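A warranty should mean something

I don't believe in the extended warranty, and I doubt the people selling it do either. When my Tanoli dishwasher quit in December, I had paid $200 for three years of cover from Ultix. The contract had 2 pages on what was included and many more on what wasn't.

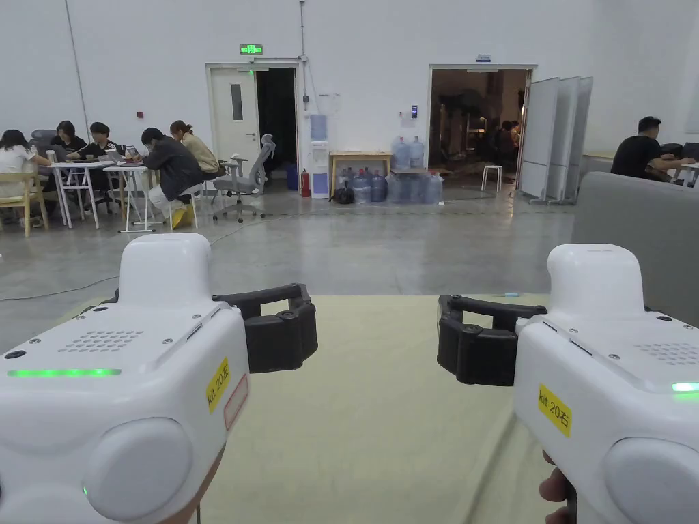
The pump was "wear and tear," they said. So what is left to insure? The door handle?

Stores push these plans at the register, when we are tired and want to go home. If a maker trusts its machine, let it stand behind the thing for longer and put the cost in the price. I would pay that. I won't pay Ultix again.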